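3.2 Who stays for the second game

I'll admit I went into the Dekden data expecting the double-header weekend to be a wash. Two league games, one ground, and fans who mostly want to beat the traffic. But of the 2000 ticket holders we surveyed at Allmont Park, 63 percent stayed through the second kickoff — way more than I'd guessed!

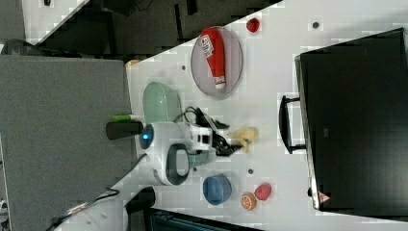 Figure 4. Robot arm with a black gripper at a white tabletop.

3.3 What the host town gets

Trallovden paid for 11 extra buses (see Aaltonen for the costs), and I think they mattered more than the fireworks did.

Comments

footymum: We stayed for both, kids loved it.

backrow_bill: Did you ask away fans too?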